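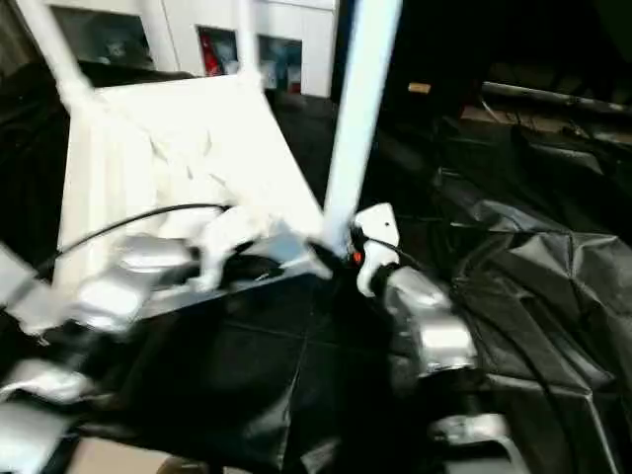 Bretton, le 5 février 2019

COMMUNIQUÉ DE PRESSE
Les Veillées Samano lancent un roman-feuilleton par lettres, et c'est vous qui répondez !

Je vous l'avais promis en décembre, le voilà enfin : « La Gouvernante de Pustari », mon feuilleton gothique en 17 lettres, démarre ce mois-ci sur le blog des Veillées Samano. Une gouvernante sans le sou, un manoir mal chauffé, un maître de maison qui ne parle qu'aux chiens — bref, tout ce que j'aime dans les romans du dix-neuvième siècle, avec en prime le droit de s'en mêler.

Le principe est simple. J'écris une lettre, signée de la gouvernante, qui se termine toujours par une question (faut-il ouvrir le secrétaire ? danser avec le notaire ?). Vous lui répondez en commentaire, dans le style que vous voulez, et je choisis trois réponses qui entrent dans l'histoire telles quelles, fautes de goût comprises.

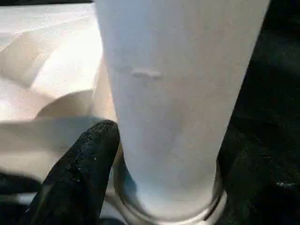
Ce qu'il faut savoir pour participer

C'est gratuit et ouvert à tout le monde, même à ceux qui n'ont jamais fini un roman victorien de leur vie. Les réponses sont limitées à 335 mots (l'an dernier j'ai reçu un testament complet, codicilles inclus, et j'y ai passé la nuit). On peut écrire comme tante, rival, médecin de famille ou fantôme. Le blog compte 3097 abonnés, alors postez tôt si vous voulez que je vous lise à tête reposée !

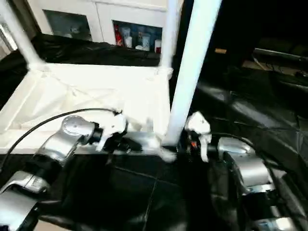

Deux pinces blanches, face à face.

Les éditions Kyriakidis réuniront ensuite le tout en un petit volume, lettres et réponses mêlées, avec le nom ou le pseudonyme de chaque participant.
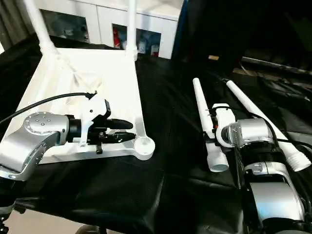

Côté intrigue, je ne dévoile presque rien. Sachez seulement qu'il y a une gouvernante, un maître et une sœur revenue des Indes, et que chacun des trois ment aux deux autres. Prenez le cadre triangulaire blanc de la photo, posé bien à plat avec ses deux tiges qui montent : mon plan lui ressemble assez, les tiges étant les deux secrets de famille. Le plus gros tombe à la lettre 9, je n'en dirai pas plus.

Contact presse et exemplaires : par le formulaire du blog, je réponds moi-même.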